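Subject: Re: [moorbirds] Reading group, the crow chapters
From: Estrella Ocampo

Mingxuan Yu wrote:

> I have finished the first 8 chapters. The part on crows that remember faces was the best for me, but I doubt the author is fair to the magpies. Do we still meet on Saturday?

Dear Mingxuan, dear all,

Yes, we meet on Saturday, in the upper room at Hashmi. I have also doubts about the magpie part. The author writes two pages on the mirror test and does not say how few birds were tested. For me this is a weakness, because the rest of the chapter is built on it.

I would like us to compare it with the older essay by Trimov — it is 20 pages, and the library has it under number 1119.

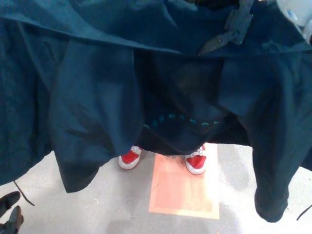

Mingxuan answered me on the telephone that the essay is too hard on people who feed birds in their gardens, and that a crow which waits at the same window every morning has learned something, whatever we call it. I agree with the second half. On the first half I would like to hear others.

Please bring one question each, written down. Last time we spoke only of the jackdaws and did not reach the chapter on play.

If somebody has a spare copy of the book, please write to me before Friday evening.

With kind regards,
Estrella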